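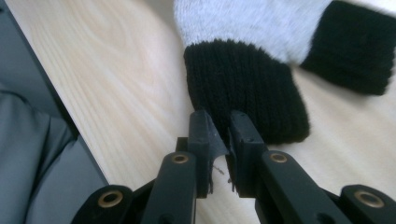 Deer in the back yard, feeding or not?
Justdale Garden & Wildlife Board > Backyard visitors

grestau_hill wrote (4/1/23):
Good morning to all. I moved to the edge of Justdale in January and I have now a group of deer that crosses my yard each evening. My neighbor puts out corn for them and says I should do the same, so they leave my hostas in peace. I have 37 hostas, most of them came with the house. Is this good advice? I do not want to be unfriendly with the neighbor, but I have doubts.

mossbank2 wrote:
Please don't feed them. Corn is hard on a deer's stomach, especially at the end of winter. And they will eat the corn AND the hostas.

wotel_road wrote:
I disagree a bit with mossbank2. We fed for years out on Wotel Road and never saw a sick one. The hostas did get eaten, I admit that.

mossbank2 wrote:
You would not see a sick one, they go lie down in the woods. Also check the rules, in some places feeding is a fine. I heard $500 but don't hold me to it.

grestau_hill wrote:
Thank you both. I called the town office and the lady was very kind, but she did not know the rule and will call me back. For the moment I put no corn.
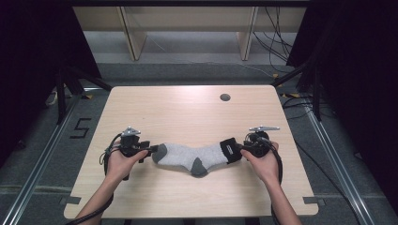

What I did do is to hang small bags with soap on the fence, as I read in an older thread here. The first two evenings the deer stayed on the other side. On the third evening one doe came in anyway and stood beside the soap — I think she was smelling it with interest.

dalgleish_fern wrote:
Soap never worked for me. Get a tall fence or grow something else. I paid $331 for posts and netting and did the digging myself.

wotel_road wrote:
Netting is ugly and birds get caught in it. Spray with the egg mix, repeat after rain.

dalgleish_fern wrote:
Mine is wide mesh, no bird has been caught. The egg mix stinks up the whole porch.

grestau_hill wrote:
I will try the egg mix on the hostas far from the house, and ask my neighbor about sharing a fence. How high must it be? Mine is only up to my chest and the doe jumped it without running.

dalgleish_fern wrote:
Eight feet. Ask the town about that too when the lady calls.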